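4.2 Ambientes domésticos simulados e a passagem por portas 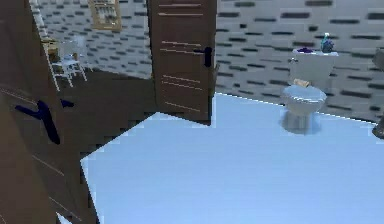
Figura 3. Casa de banho simulada, com duas portas entreabertas, sanita encostada à parede de mosaico e divisão contígua visível ao fundo.

A avaliação das tarefas de arrumação e limpeza exige que o agente chegue primeiro ao local de trabalho. A literatura sobre manipulação doméstica trata frequentemente este passo como resolvido, colocando o robô já diante da bancada ou do lavatório. No presente estudo optou-se por incluir o percurso na própria tarefa, de modo que cada ensaio tem início numa divisão distinta daquela onde se encontram os objetos a manipular. A casa de banho da Figura 3 pertence ao conjunto de 14 interiores gerados com a ferramenta Jadeva, segundo o procedimento descrito na secção 3.

A escolha desta divisão obedeceu a dois critérios. O primeiro é a presença de portas com puxador de alavanca, que obrigam a combinar a deslocação da base com a ação do braço. O segundo é a existência de objetos pequenos pousados em superfícies estreitas: na figura, um frasco azul e um objeto roxo, plano, sobre o autoclismo, e um terceiro objeto, de cor bege, sobre a tampa da sanita. A instrução fornecida ao agente limita-se a pedir que a tampa e o autoclismo fiquem desimpedidos para limpeza, sem indicar a ordem das operações nem o destino dos objetos.

Foram executados 3465 ensaios, distribuídos pelos 14 interiores. Cada ensaio foi classificado de acordo com o protocolo proposto por Costello, que distingue entre conclusão, conclusão parcial e abandono. Considera-se abandono qualquer situação em que a base permaneça imobilizada por contacto com uma porta, uma parede ou uma peça fixa até se esgotar o tempo atribuído. As anotações foram revistas por Fiachra Ó Conaill e Liam Costello de forma independente, tendo as divergências sido resolvidas por consulta do registo de contactos do simulador.

Os abandonos concentraram-se na passagem entre divisões. Quando a porta se encontrava fechada, o agente localizava o puxador e acionava-o com regularidade; quando se encontrava entreaberta, o comportamento tornava-se menos previsível. Uma folha aberta na direção do observador, como a que surge em primeiro plano na Figura 3, oculta parte da divisão e reduz a largura útil da passagem. Em vários ensaios o planeador interpretou a abertura como livre e conduziu a base contra o bordo da folha - erro que um operador humano corrigiria com um simples empurrão, mas que a política de controlo avaliada não soube recuperar.

A mudança de pavimento constituiu uma segunda fonte de erro. O chão da casa de banho é azul-claro e uniforme, com um reflexo muito ténue, ao passo que o da divisão contígua é castanho-escuro. A fronteira entre ambos apresenta, na imagem de baixa resolução, um recorte em degraus. O módulo de segmentação assinalou por vezes este recorte como desnível, embora os dois pavimentos tenham sido modelados à mesma cota. A substituição do módulo original pela variante Iturra atenuou o problema nos interiores com iluminação homogénea, sem o eliminar.

Quanto à manipulação propriamente dita, os frascos foram apreendidos com maior facilidade do que os objetos planos. Estes últimos oferecem pouca altura à pinça e tendem a deslizar quando o contacto é apenas lateral. A pinça Plamex, modelada com dois dedos paralelos, mostrou-se pouco adequada a esta geometria, e 11 das configurações de preensão testadas foram excluídas da análise por provocarem a queda sistemática do objeto.

Os resultados não permitem afirmar que a preparação de uma casa de banho para limpeza esteja ao alcance de um sistema autónomo sem supervisão. Importa ainda notar que a simulação omite fatores correntes em habitações reais, tais como tapetes soltos, superfícies molhadas ou portas que oferecem resistência irregular. A transferência para o apartamento de ensaio de Keltbridge é tratada na secção 4.3, onde se mantém a mesma instrução e se restringe a tarefa a uma única porta.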